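Packing light, three years in

So I'm back from Milldale, and I've got a pile of laundry and a lot of opinions about bags.

Some of you will remember that I used to be a terrible overpacker. My first trip out there I took a suitcase so heavy that the guy at the bus counter made me open it up and move shoes into my purse, with a line of people watching. I wore maybe a third of what I brought. The next year I swore I'd do better and I did, a little, and this August I finally went for six nights with just the blue backpack. It's 29 liters, and yes, it closed!

The big change was giving up on "just in case" clothes. My cousin Touran Rostami has been after me about this forever (she once did a whole wedding weekend out of a tote bag) and her rule is that if you can't name the day you're going to wear it, it stays home. I hated that rule. I argued with her on the phone while I was packing and still took out two sweaters and a dress before we hung up.

Jeans are where I lose the argument every single time. Every packing list on the internet tells you to leave the denim behind – too heavy, too bulky, takes a whole day to dry. They want you in those thin zip-off travel pants. I tried a pair once and I felt like I was about to lead a nature walk. 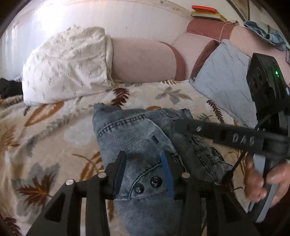
I'm a jeans person and I'd rather give up a pair of shoes. What works for me is wearing them on the bus, so they never go in the bag at all on the way there. Coming home is a different story, but by then I've eaten all the snacks and there's room. I don't wash them on the trip either. Hang them over a chair at night and they're fine.

Tops I roll. I know the folding people have feelings about this, and I did try the thing with the flat bundles, but I ended up pulling the whole bundle apart on the second morning to find a T-shirt. Rolled, I can see everything. Socks go in the sneakers, chargers go in an old glasses case.

What I got wrong this time: no rain jacket, and it poured the afternoon we walked over to El Sherbiny for lunch. We sat there for more than 3 hours waiting it out and ordered dessert twice, so I can't complain too hard. Get the rice pudding if you go.

I also forgot pajamas. Again!

Next trip is probably Patham in the spring, if I can get the time off, and that one might be colder so I'm already worrying about coats. If anybody has a jacket that squishes down really small, tell me in the comments which one and whether the zipper holds up.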